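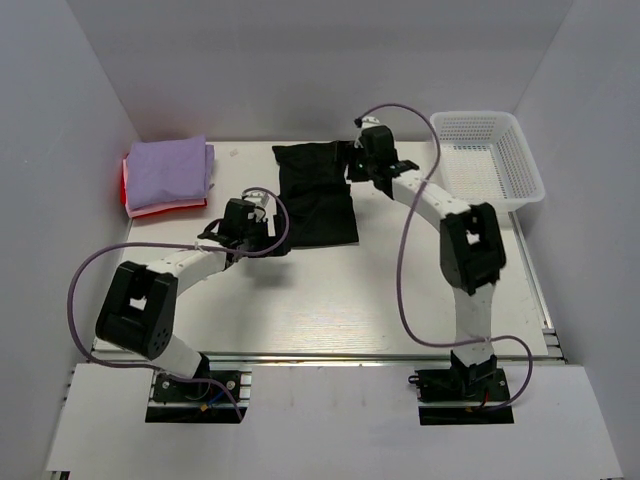
The black cloth, held at one corner.

The folding standard at Pollar ran to four pages, and Shu-fen Wan had written three of them. The fourth, on dark cloths, was blank except for the heading.

Light cloths were covered. A light cloth shows its creases as gray lines, and the lines can be measured. A black cloth on a white table shows its outline very well and almost nothing inside it. Once the first fold is made, the upper layer and the lower layer are the same black, and the edge between them has to be found by touch or by guessing.

She started the page at nine in the evening, with the Lepik binder open at her elbow. Lepik had supplied the cloths, 218 of them in one carton, hemmed on all sides. The binder gave the shrinkage after washing and the weight of the thread. It said nothing about folding.

"Step one," she wrote. "Lay the cloth flat. Step two. Take one corner."

She stopped there. Prys Jenkins, who had the desk across from hers and was supposed to be reviewing page two, read it upside down.

"Which corner?" he said.

"Any corner."

"Then the two of us will fold it two different ways."

She crossed out "one corner" and wrote "the far right corner." Then she took a cloth from the carton, laid it on her desk, and pinched the far right corner between finger and thumb. The cloth rose into a small ridge. The rest of it stayed where it was.

"It drags if you pull toward yourself," she said. "It should go up first, then across."

"How far up?"

She measured with the steel rule. At 16 millimeters the corner cleared the surface and the hem next to it did not. At 77 millimeters the hem cleared too, and the near edge had not yet begun to slide. She entered 77 and noted that the near edge was to be left alone until the corner was down.

Prys folded one from the written text, reading each line aloud before he acted on it. His corner landed short. He turned the page around to face her and put his thumb under step four.

"You say to match the corners. I can't see the bottom one."

"You could see it before you covered it."

"That isn't in here."

It was not. She added a line between steps three and four: "Before lowering, note the position of the near corner against the table." She changed four to five and five to six.

The second cloth came out square. So did the third. The fourth had a thread loose at the hem and she set it aside for return, with a slip giving the carton number.

At half past ten Prys went down to lock the side door. Shu-fen read the page once more, shook out the last cloth, and laid it flat again. She took the far right corner.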